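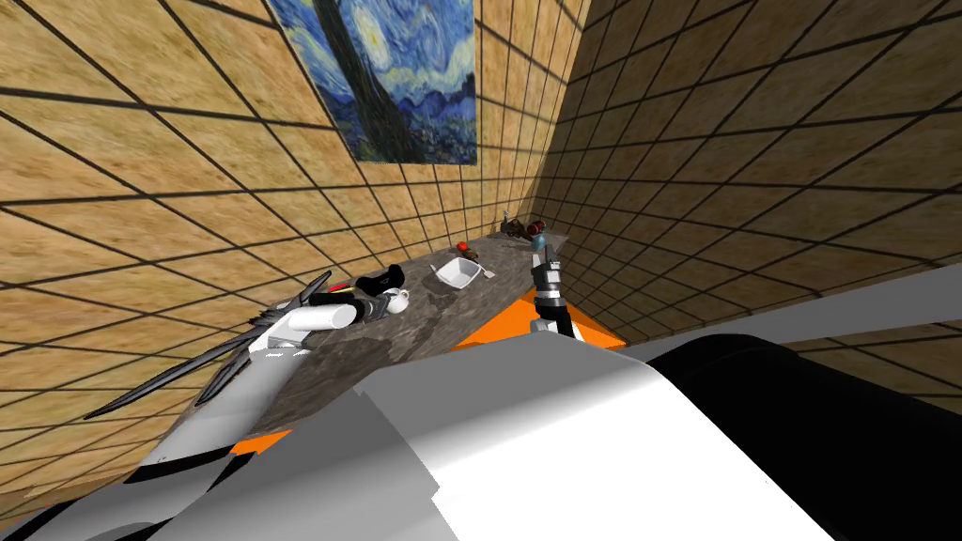

4. Pictures in the Room Where You Cook

Home Papers Reviews Contact

I started this part of the study with a question that sounded silly when I first typed it into the survey: what hangs on the wall where you make your dinner? I got 123 usable answers from households in Sitby and Fukwood, and a lot more enthusiasm than I'd planned for. People who skipped the income question wrote whole paragraphs about a calendar.

Most of what they described was reproduction. Posters, museum shop prints, tea towels in frames, a plate with a famous bridge on it. Original work turned up mostly in living rooms and hallways, and when I asked why, I kept hearing the same word, which was grease (one woman in Fukwood said "steam" and then corrected herself). A print can be wiped, swapped or thrown out – a painting by your aunt can't, at least while your aunt still visits.

The second thing I noticed was how few titles people needed. The best known paintings have become a kind of shorthand. Put The Starry Night on a tiled wall over a long gray counter, as in Figure 1, and you've said "art goes here" without spending a second on which art. My respondents did the same with words. They wrote "the sunflowers one" or "the wave" and trusted me to keep up, and I did!

Figure 1. Reproduction of The Starry Night on a tiled wall above a counter (computer rendering).

I'd argue this familiarity matters more than taste. Subramaniam's earlier interviews, which I lean on all through this section, found people picking a kitchen picture in a single trip and keeping it for years. My numbers point the same way. In my sample, 30 households had moved at least once and hung the same print in the new kitchen, sometimes in the matching spot by the window. Only 2 had ever paid more than $200 for it, frame included, and both of them told me the frame was the expensive part.

I should be fair about the weak spots. The survey went out in September through the Plollden tenants' newsletter, so renters are heavily represented, and renters have rules about nails. I also never defined "kitchen," and the people in studio apartments let me know about it. I come back to them in Section 5, where the picture over the stove and the picture over the bed can be the same picture.

Share 30 | Comments 2

Yusri Nair
Renter here, can confirm the nails thing. Ours is up with sticky strips and it slides a little every summer.

fernhill
Did you ask about fridge magnets? My whole collection is museum ones.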